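Drosstead Textile Circle
Minutes of the regular meeting, Nov 3, 2020
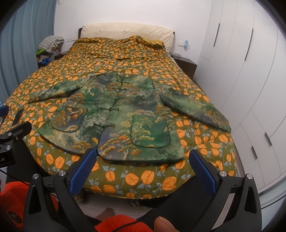

Held by conference call. Chair: Kaisu Vainio. Minutes: Vilho Honkanen. The call opened at 7:05 p.m. and a quorum was confirmed.

1. Minutes of the September meeting
Approved with one correction. Under item 4, "warp" should read "weft" in both places. V. Honkanen to amend the filed copy.

2. Matters arising
2.1 The key to the cutting room at Prelamholm has been copied. Two copies are held by the chair and one by the sewing group.
2.2 The request for a second sink in the dye room was refused by the landlord. No further action until the lease is renewed.
2.3 The loan form now has a line for existing damage. Old forms are to be thrown out.

3. Dye room water
K. Vainio reported on the hardness tests. Tap water at Prelamholm is harder than it was last year and the madder baths are coming out browner than the recipe cards show. Weld is less affected. Members asked whether the cards should be rewritten or the water treated. Rainwater was suggested; the barrel holds too little for a full day's dyeing and stands idle in frost.
Agreed: the cards stay as they are. A note on hardness goes on the first page of the dye book. Members who want a clear red are to bring their own soft water.

4. Mordant stock
Alum stands at 38 packets of 100 g. Cream of tartar is low. Iron is sufficient for the winter. One order of alum arrived caked and was sent back to Heinonen, who have issued a credit note. The credit has not yet been used.
Agreed: order cream of tartar against the credit. No more than 11 packets of alum are to be drawn in any one month without asking the chair.

5. Storage of finished cloth and garments
Moth traps in the long cupboard were checked in September and again last week. Webbing clothes moth was found in the trap nearest the radiator pipe and in no other. Two wool blankets were frozen for two weeks, brought back to room temperature in closed bags, and frozen again for one week. No live larvae were found afterward. The cupboard was vacuumed, including the joints of the shelves.
There was some discussion of cedar blocks. V. Honkanen held that they do very little once the oil has gone off and that sealed bags are the only measure worth the money. Two members disagreed — their views were noted and no vote was taken.
Agreed: wool and silk go into sealed bags. Cotton and linen stay on open shelves. Traps to be replaced every three months and the date written on each.

6. Weaving loom, large
The brake slips under high tension. The cable was shortened in September, which helped for one warp only. The drum surface is worn smooth on one side. A new drum is available from Jistance but the shaft size must be measured first. The loom may be used for narrow warps in the meantime. The rug warp is to be moved to the small loom or left until the repair.
Action: K. Vainio to measure the shaft and ask for a price.

7. Accounts
The balance at the end of last month was 1000 dollars after rent. The insurance premium falls due in January. Workshop income is nil while classes are suspended. Dues are paid up except for two members, both of whom have been written to. The accounts were accepted as read.

8. Pattern library
Returns are being left in the box by the side door and are going damp. Patterns are to be handed over in person or mailed. Tissue sheets should be folded on the original lines. The sleeve piece missing from the raglan coat set has been found in the envelope for the A-line skirt. The card index is complete to the letter M.

9. Any other business
9.1 Scissors marked with blue tape are for fabric only.
9.2 A member asked for a session on felled seams by conference call. V. Honkanen will write up instructions first and the session can follow if there is interest.
9.3 The heating at Prelamholm is set to come on at 4 p.m. The timer is not to be adjusted by members — requests go to the chair.

10. Next meeting
By conference call, same number and code. Items for the agenda to V. Honkanen one week ahead.

The call closed at 8:40 p.m.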